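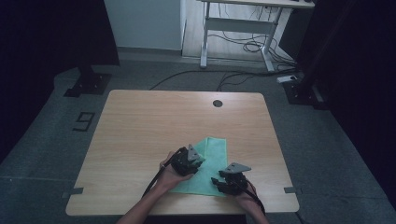

Figura 3. Vista desde la cámara de cabeza durante una demostración con el paño verde menta; las dos pinzas de mano quedan enfrentadas sobre la mesa.

4.2. Segmentación del paño y elección del punto de agarre

Conviene detenerse un poco en esta parte del sistema, que es la que más quebraderos de cabeza nos ha dado y a la que hemos vuelto una y otra vez desde febrero. El módulo de percepción, al que en el código llamamos Seol, recibe la imagen de cabeza y devuelve una máscara del paño junto con un mapa de bordes agarrables. Con un paño extendido la tarea es casi trivial; con uno arrugado y a medio plegar, como el de la Figura 3, el contorno exterior de la máscara deja de coincidir con el borde real de la tela, y una solapa levantada puede parecerle al modelo una esquina magnífica sin serlo.

Nuestra primera versión trabajaba solo con el contorno y, como cabía esperar, fallaba justamente en esas solapas. Siguiendo una sugerencia de Paraskevi Zacharopoulos, añadimos una segunda cabeza de red que estima para cada píxel del contorno si pertenece al dobladillo o a un pliegue. Se entrenó con 153 demostraciones anotadas a mano, de las que apartamos 18 para validación. Somos conscientes de que es un conjunto modesto, y el lector hará bien en tomar los resultados con la misma cautela que nosotros.

El planificador, Buvon, toma los candidatos y los reparte entre las dos pinzas. La regla de reparto es sencilla: cada candidato se asigna a la mano más cercana, salvo que las trayectorias se crucen, en cuyo caso se intercambian los destinos y se vuelve a comprobar la distancia entre dedos. El plan se recalcula cada 20 fotogramas -- probamos intervalos más cortos, pero los objetivos saltaban de un pliegue a otro y el movimiento resultaba nervioso.

Queda por mencionar la oclusión. Cuando las placas triangulares de los dedos se acercan a la tela, tapan precisamente la zona que más interesa, y la máscara se encoge de golpe. Eun-seong Yang propuso conservar la última estimación fiable durante 2 segundos y fundirla poco a poco con la nueva, solución algo artesanal, lo admitimos, pero que se ha portado muy bien y que mantenemos en todos los experimentos de la sección 5.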